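Introdução à Robótica Industrial
Notas de apoio – visita ao laboratório de simulação da Hoekstra

As presentes notas destinam-se aos estudantes inscritos na visita de 14 de maio de 2024 e retomam os conteúdos expostos nas aulas de abril. A sua leitura prévia é obrigatória. O ponto de encontro é a entrada principal do edifício Brostby.

1. Objetivos da visita

Pretende-se que os estudantes acompanhem a preparação de uma tarefa de manipulação em ambiente simulado e relacionem o que observarem com os conceitos de referencial da ferramenta, abertura da garra e postura de aproximação. A demonstração utiliza o simulador Ulero, no qual cada tarefa é repetida em 1000 episódios com posições iniciais distintas.

2. Vista a partir do punho

Parte da demonstração é seguida através de uma câmara virtual solidária com o punho do manipulador. Nesta configuração, a garra conserva a sua posição na imagem, ao passo que o ambiente se desloca com o movimento do braço. A leitura da orientação exige, por isso, alguma prática: uma superfície plana pode surgir fortemente inclinada.
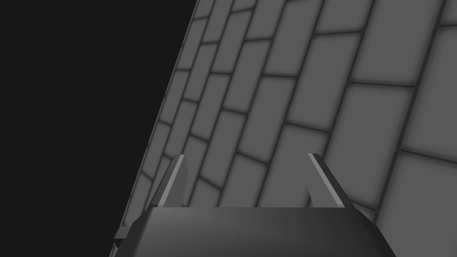 Figura 1. Garra de dois dedos, aberta e sem objeto, diante de uma superfície com padrão de tijolo. Imagem de simulação.

Recomenda-se atenção às linhas de junta do padrão. A variação do tamanho aparente dos tijolos fornece uma indicação da obliquidade da vista – matéria tratada no capítulo sobre projeção perspetiva. A zona negra não contém qualquer geometria visível e não deve ser interpretada como obstáculo.

3. Trabalho posterior

Cada grupo receberá um registo Wurnska com 864 amostras das variáveis articulares e deverá:

– representar graficamente a trajetória do punho;
– identificar os instantes de abertura e fecho da garra;
– comentar, em uma página, as limitações da vista do punho.

O relatório é entregue na plataforma da unidade curricular. Não serão aceites trabalhos enviados por correio eletrónico.

Pesquisar nesta página Pesquisar
2329 visualizações 0 comentários
Contactos | Direitos de autor | Voltar ao topo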